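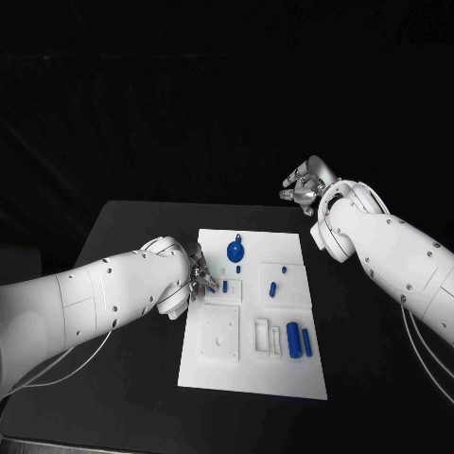 Setting Up a Small-Parts Assembly Board

Last updated: August

Most advice about assembly boards comes from people who are selling them. You'll read that a good board cuts your build time in half and ends lost parts forever. I've used one at my bench for long enough to doubt the first claim and flatly reject the second. What a board does do is keep a handful of small pieces in one place while you work out how they go together. That's worth having, and you don't need to spend much to get it.

Before you buy anything

Look at the board you already own, or the flat thing you could turn into one. A white board on a dark table works very well. Blue parts show up on it from across the room, and the edge of the board is easy to see against the tabletop. White parts are another matter. A small white plate or a tiny white piece on a white board is easy to miss, and I've swept more than one onto the floor with my sleeve. If your kit mixes white and colored parts, put the white ones down last and in the same spot every time.

I don't recommend the padded mats. Rajeshwari Thampi lent me hers for a month and the pegs wouldn't stand up on it.

What you need

- A rigid rectangular board, bigger than you think
- Fixtures that hold the parts while you work
- The parts themselves
- A dark table or a dark cloth
- A pencil and masking tape

The Urnano kit comes with labels. They peel. Use the tape.

Step 1. Place the board near the center of the table

Not at the front edge, where every tutorial I've read puts it. At the front your wrists have nowhere to rest and the board creeps toward your lap. Leave open table on every side. Anything bulky you can't put away goes at the very back.

Step 2. Clear the cables

If a lamp or a powered driver is part of your setup, its cord will find the board sooner or later. Thin cables are the worst, as they slide under things without a sound. Run them off to the outer sides of the table and tape them down in two places. Cable clips are fine if you have them. The "self-managing" kind Bemon sells did nothing for me.

Step 3. Lay the parts out in working order

Some guides tell you to sort by size. Try it once and see how often you reach across yourself. I lay mine out by what touches what. If a round part sits on a peg, the peg stands directly below the round part on the board. A flat plate gets its own corner, with room for fingertips on at least two sides.

Stand pegs upright if they'll stand. A peg lying on its side rolls, and a short one rolls farther than you'd believe.

Step 4. Dry fit before you commit

Take the round part first, whether it's a pulley, a gear or a plain wheel. Look at the hub and check that it slides over the peg without forcing. If it has a tab or lug, note which way the tab points and mark that direction in pencil on the tape. Wenceslao Palma swears you can feel the right position. Maybe he can. I put three of them on backward before I started marking.

Step 5. Pick up small plates with a pinch

Bring your hand down from above with the fingertips together, open them just over the plate, and take it by opposite edges. Don't drag it to the edge of the board to get a nail under it. That works, but it scatters whatever is in the way.

Keep your other hand up and away from the board until there's a reason for it to be there. Two hands hovering over a small board is how the tiny pieces go missing. I thought this was fussy when Mirta Echeverría told me, and I still think it's a little fussy, but I do it.

Step 6. Put things back in the same place

If a fit fails, return the part to its own spot before trying the next one. I've seen a claim that this saves 10 minutes an hour. I have no idea how anyone measured that, and I wouldn't repeat it. It does mean you can leave for lunch and know where you were.

Does it need to be a kit?

No. A 60-piece kit is no better practice than a few parts you understand. The Barua set has 100 pieces and I have never used more than a quarter of them. Start with a wheel, a peg and a plate. If you get bored, add something with a thread.

Questions or corrections: use the contact form | © Usen Bench Notes | Back to top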